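## 4. Floor Sweeping Set: Set-Up and Daily Use

This section covers the Skaline long-handled dustpan and its matching brush for use on hard floors: marble, glazed tile and sealed stone. For carpet and mats, see Section 5.

### 4.1 Before you start

1. Pick up cords, plugs and straps that hang or lie in the sweeping path. Under work tables, tie them back to a leg or crossbar.
2. Move light items off the floor. Boxes that stay in place must be swept around on every open side.
3. Check the floor for liquid. Wipe up spills with a cloth before sweeping.

**CAUTION:** Polished stone is slippery when wet. Do not sweep and mop the same area at the same time.

### 4.2 Checking the handles

1. Hold each handle upright and look along its length. Replace any handle that is bent or split.
2. Twist the grip gently in both directions. It must not turn on the shaft.
3. Press down on the grip with one hand.

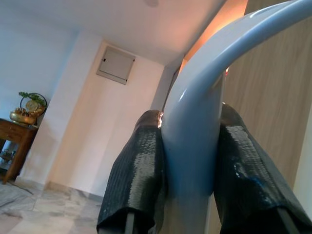 4. If the grip moves during step 2 or 3, remove the tool from use until the grip has been refitted as described in Section 7.

**Note:** Do not use solvent on plastic parts. A damp cloth and dish soap are enough.

### 4.3 Positioning the dustpan

1. Set the pan flat on the floor with the open edge toward the pile.
2. Place the brush beside the pan with the bristles touching the floor.
3. Keep the pan handle at a slant. A fully upright handle can lift the front edge on some floors.
4. Stand the bucket behind the pan, within reach but out of the sweeping path.
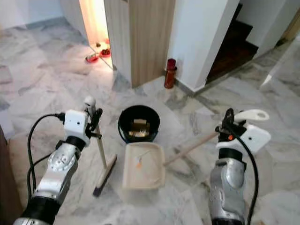

*Fig. 4-1. Brush and dustpan on a tiled floor, bucket behind the pan.*

5. If the front edge of the pan does not lie flat across a joint between tiles, move the pan to the center of a tile.

### 4.4 Sweeping

1. Start at the wall and work toward the middle of the room.
2. Use short strokes. Keep the bristle tips on the floor through the whole stroke.
3. Sweep the base of cabinets and the foot of any staircase separately, using the corner of the brush head.
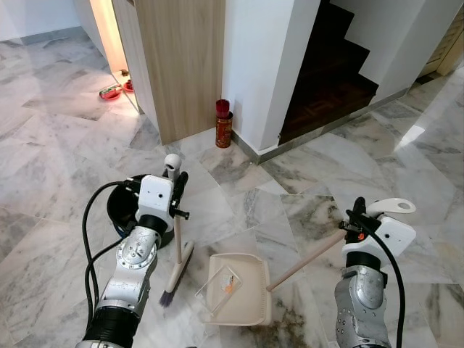

4. Collect the dirt in a single pile before bringing in the pan.
5. Sweep the pile into the pan, then draw the pan back a short distance and sweep the remaining line of dust. Repeat 2 or 3 times.
6. Keep the pan level while carrying it to the bin.

**Note:** Threads and hair collect in the bristles. In sewing areas, comb the brush out after each use.

**CAUTION:** Pins and needles may be present near sewing tables. Do not clear the bristles with bare fingers.

### 4.5 Storage

1. Empty the pan and tap it against the inside of the bin.
2. Hang tools that have a hole in the grip on a fixed hook. The Asora wall hook accepts loads up to 500 g. Use 2 hooks if the combined weight is higher.
3. Do not stand the brush on its bristles overnight.
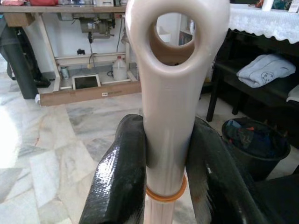 *Fig. 4-2. Oval hanging hole at the top of the handle.*

4. Store bottles and jugs of cleaning product separately, upright and with caps closed.

Replacement brush heads are listed in Section 8.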